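Section 4: Putting together the Drimora shelf unit

Okay, the boxes are open and the counter from Section 3 is standing on its own feet, so let's get the shelves up. I've built more of the Drundier units than I can remember (two of them in my own shop in Cidcombe), and the Drimora is the friendliest of the bunch once the uprights are in. Leave yourself an hour and a half the first time.

1. Lay both uprights face down on a blanket or flattened carton. The slots run closer together at the top end, so check that both tops point the same way. I got this wrong on my very first one and had to take the whole thing apart!

2. Push the back rail into the lower sockets until it clicks. If it won't click, don't reach for a hammer. Pull it out, wipe the socket, and try again at a slight angle.

3. Add the top rail and tighten its bolts by hand only. You want a little wobble at this stage.

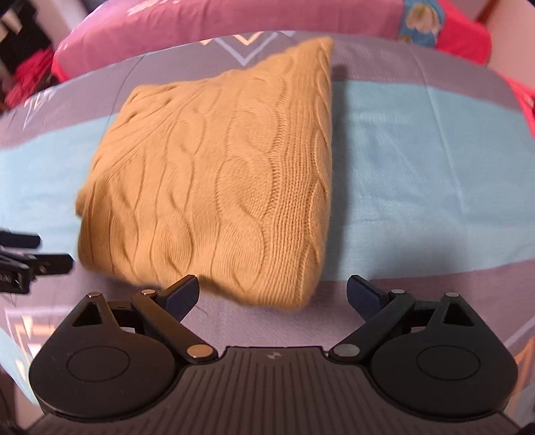

4. Get a second person and stand the frame up together. It's awkward more than heavy, and it likes to swing toward whoever is holding the bottom.

CAUTION: Don't let go of the frame until both feet are flat and the wall strap is on. A bare frame can tip forward with hardly a nudge.

5. Screw the wall strap into a stud. The anchors in the bag are okay for brick, but I wouldn't trust them in drywall.

6. Now go back and tighten every bolt with the hex key, bottom first, then top.

Setting the shelves

7. Hook the shelf brackets into the slots. Count up from the floor on both sides, and then count again, because one slot off is enough to make everything roll to the left.
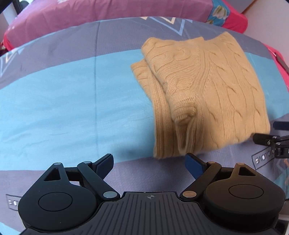 8. Drop each shelf onto its brackets with the finished edge facing out. I leave 44 slots' worth of reading glasses out of this and just use a flashlight to see the little numbers stamped inside the upright.

NOTE: If you bought the Pintér glass shelves, put the clear rubber dots on the brackets before the glass goes anywhere near them. They come on a tiny sheet taped inside the lid of the hardware box, and it's very easy to throw out.

9. Set a level on each shelf, front to back and side to side, and turn the feet until the bubble behaves. Old shop floors slope more than you'd think, so mine took a while.

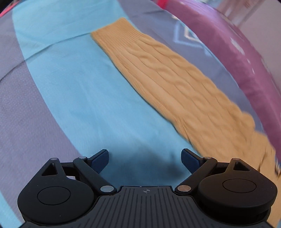

10. Snap on the price rail last. It goes on from the top edge down, and a firm press with your palm every few inches does it.

Leave the shelves bare overnight if you can, then go around with the hex key one more time before you load them. Spare brackets are sold in pairs under part number 760, and the feet come in bags of four.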